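TROVBERG — At half past six on Friday, February 23, 2018, the line outside Kanunside already reaches the bakery on the corner. Most of the people in it are not hungry yet. They came early because there are only 44 seats, and tomorrow there will be none.

Driss Zerouali opened the place 49 years ago with one dish, lamb with prunes, and he never took it off the menu.
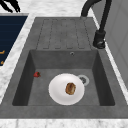
*Dark gray sink and ribbed drainboard in a marble countertop.*

"I tried once, in December, to replace it with fish," he says. "Four days I survived."

The building was sold last year to Stilwood, a company that owns most of the street. The new rent was more than the restaurant earns in a good month.

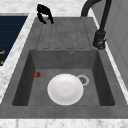 He does not speak with anger about it. He speaks more about his suppliers, and about Seija Pesonen, his head cook, who has worked beside him for half of her life. She will move to Song, a smaller restaurant across the river, and the lamb will go with her.
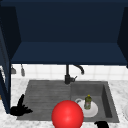

Pesonen wrote down the recipe for the first time last week. It took her three evenings — her hands knew the amounts, but she did not. For the last service she has ordered nearly double the usual meat.
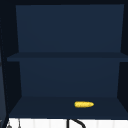 **Will the lamb taste the same at Song?**

Pesonen expects a small difference at first, as the ovens there are electric and she has cooked it only on gas.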